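5 min read

The workday at the Clakelport data room starts with wiping down the table. It is covered in a dark blue fabric that holds crumbs, and crumbs show up in the recordings. The woman who runs the room has done this since January, when the company moved its two-armed robot out of the engineering lab and gave it a space with curtains and a door that shuts.

"Engineering wanted us out of their way," she said. "They were tired of hearing the arms come up to speed during meetings."

Her team is seven operators. They collect demonstrations, which means a person drives the robot through a task by hand while the system records the joint positions, the finger positions and the video from the head. Those recordings go to a training group at Cotano, the parent company, which uses them to teach a model to do the same tasks without a driver. Nobody on her team writes the model. She had worked in a print shop before this, and most of the operators came from warehouse or retail jobs.

The unit of work is the episode. An episode is one attempt at one task, from the hands at rest to the hands at rest again. The group keeps a target of 3000 episodes for the current set, which is called Miranda. On the day we spoke the count stood at 798.

"People hear 3000 and think that's the hard part," she said. "An episode can be under a minute. The hard part is that they can't all be the same episode."

The tabletop gets rearranged between attempts. Boxes are turned, moved to a different corner, swapped for a box of another color. The operators work from a printed sheet that tells them which items go out and which area of the table they belong in, but the exact placement is left to whoever is setting up. She said she tried giving exact positions for the first two weeks and dropped it when the training group reported that the model had learned the spots instead of the objects.

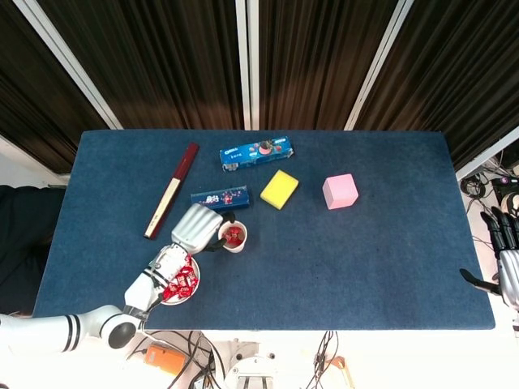
Candy was her idea. The early sets used wooden blocks and plastic fruit, and the items were all about the size of a fist. Wrapped candy is small, it slides, and two pieces will hang together when you only want one. The wrappers also reflect the overhead lights, so the same piece looks different depending on which way it is facing.

"We had an operator who could move blocks all day with no misses," she said. "First day with candy, I think she threw out half of what she recorded. She was pretty upset about it. I told her that's fine, that's what the first day is."

A cup is a different sort of problem. The hand can take it by the side or come over the top, and both count as correct. For a while the team argued about whether to pick one. Some operators thought a single grip would be easier for the model to learn. She asked the training group and was told to record both, as long as each operator committed to a grip before touching the cup. Hesitation is what they don't want. If a driver hovers over an object deciding what to do, the recording teaches hovering.

Failed attempts are kept, with a label. A drop that the operator recovers from goes into its own folder and is reviewed twice. She said those are some of the most requested files. A drop where the operator gives up and resets is marked as a failure and mostly sits there.

I asked how long a person can drive before the quality goes down. She limits a turn to 51 minutes. The number came from an old scheduling sheet and she has never had a reason to change it. After a turn, the operator moves to labeling or table setup and somebody else takes over the controls.

"Your shoulders go first," she said. "Then you start getting sloppy with the hand you aren't using. You forget about it. It drifts in over the table and now it's in the video."

Review takes up most of the afternoon. Two people watch the day's recordings at double speed and check each one against its label. The labels are plain sentences, such as "put the sponge next to the pink cube." If the sentence and the video don't match, it is usually the sentence that gets fixed. Last month they found a full morning of work where left and right had been reversed in the text.

The next set is called Flurkwood and will use cloth, mainly towels and shirts. She has asked for a second table and doesn't expect to get it before summer. She has also asked for different curtains, in a lighter color, to see whether the background matters as much as the training group says it does.

"They say change everything," she said. "So at some point we have to change the curtains."

April 2025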